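7 June 2022 – Mutiso notebook, bench 2

Picking up where I left off in February, which was the last time anyone here tried to convince me that a machine could do a chore end to end. The pitch then was towels. The pitch now is "take the trash from one room to the next," and the hard part of that is the door.

I read through the Pandbridge summary before starting. It reports 667 runs in the simulator and calls the result "reliable passage." Went looking for what that meant. It means the base ended up on the other side. It doesn't say whether the gripper scraped the jamb, whether the door was already open at the start, or how long any of it took. A person who got into the kitchen that way carrying a bag of wet garbage would be asked to go back and mop.

So today was only doors, in the Lutum house, with the two-arm robot. Settings as last time, except:

- max steps raised to 3000 (the old limit ended runs before the base had finished turning)
- contact logging on for both arms, hands included
- door start angle written to the run file, so we stop arguing over it

Ran seven with the door part open. I'm not going to publish a rate off seven runs and I'd ask that nobody paste one into the Guvgate slides either. Notes on what I saw:

Runs 1 and 2 – fine, slow. The right arm goes out first and the base follows.

Run 3 – touched the door with the wrist, pushed it farther than needed, carried on. The scorer marks this as clean. It would leave a mark on a painted door at my house.

Run 4 – stalled in the passage. Arm kept making small corrections and the base never moved. Hit the step limit.

Runs 5 and 6 – through, but with the left arm held up high the whole time for no purpose I can find. It uses up width we don't have.

Run 7 – stopped by me. Base was rocking back and forth on the threshold and I'd seen enough.

What bothers me is how much help it's getting. Floors are level, no rug, no shoes, no dog. The door weighs whatever we told it to weigh and the latch never sticks. Our real shop door needs a hip. If somebody wants to claim trash day is solved, I'd like to see it done on that door, with a bag that swings.

To be fair to the thing, the reach is better than it was in February. It used to paw at the wall next to the opening. Now the hand goes where the door is, and I didn't have to nudge it once. That's real progress on reaching. I wouldn't call it progress on chores.

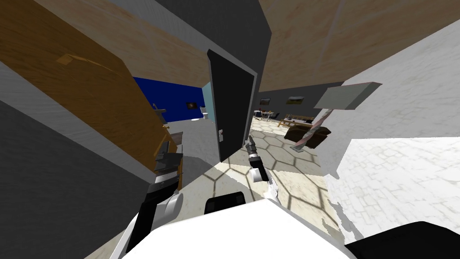

**DOORS / PASSAGES – open items**

The view is tilted hard enough that the brick wall on the right reads almost like floor. If the policy is working from anything like this I'd want to know how it copes, and I'd want the same start with the camera level for comparison. Gripper is just over the tiles in front of the black door, fingers toward the opening.

- [ ] Rerun 4 with the base allowed to move before the arm settles
- [ ] Penalty for wrist contact, small at first
- [ ] Ask Pandbridge for their door start angles
- [ ] Fully closed door. Not before the stall is fixed.
- [ ] Find out why the left arm rides high

I took the trash out myself at lunch.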